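Workshop notebook, March, Sunday, started after lunch

Back on the wheel noise. The Woldegiorgis hamsters have been moved in next to the office and now everybody with a desk on that side wants a quiet wheel by yesterday, so the water bottle work waits.

Where I left it: the old wheel squeaks at the hub once it's been run for a night or two. I'd blamed the axle. I swapped the axle and it still squeaked, so I took the whole thing apart on the bench and found bedding dust packed in behind the washer, a proper little felt pad of it. Cleaned it out with a toothbrush, put it back together with nothing else changed, spun it by hand 300 times while listening to the radio (my finger is sore!) and it was silent. So the axle is fine and I owe it an apology.

New plan is a cover over the hub. Tried three today.

First one, cut from a yogurt lid. Rubs. Worse than the squeak.

Second one, felt ring. Lovely and quiet for 10 minutes, and then I remembered what hamsters do to felt. Not putting that in a cage with anybody's pet, they'd have it in their cheeks before bedtime. Binned it.

Third one, the printed cap from Stomier. Fits if I sand the inside edge a bit. This is the keeper for now. Gap to the wheel face is a fingernail, maybe less, and I want it tighter because a gap that size will just fill up with dust again, only slower.

Anum (the big Syrian, not the dwarf) gets the first capped wheel tonight. She's the heaviest runner we've got and she kicks bedding everywhere, so if it survives her it'll survive the rest. Counter on her old wheel said 1,594 turns this morning, which I'm writing down mostly so I can compare. I reset it to zero before moving it across.
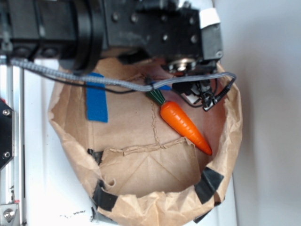 Fergus Cairns read the above over my shoulder and wants it on record that turns don't tell me a thing about whether she likes the wheel, and that I should be looking at her back while she's on it. If it's bowed the wheel is too small and I can make it as quiet as I please, it's still a bad wheel. He also thinks she was running less last month on the smaller one and that I never wrote it down.

Okay, fair. I didn't write it down. Went and looked at her on the old wheel when she woke up for a snack and her back is pretty straight, with a slight lift of the head. I'd call it fine. Fergus would call it nearly fine. We agreed to try the next size up once the cap is sorted, but that means a taller stand and the Prullden cage lid is low, so I'd have to drop the bedding depth on that side and I don't love that either. She digs. She'd rather dig than run, if you ask me.

Things to do:

Sand the second Stomier cap before I lose the sandpaper again

Ask Kiran Sisodia if the 100 gram kitchen scale is still in the other room, I want Anum weighed before and after this

Sticky label on the old wheel so it doesn't go back in a cage by accident

Measure the Prullden lid properly, with the clips shut this time

Evening, added later. Capped wheel is in. She sniffed it, peed on it, went back to bed. Counter says zero.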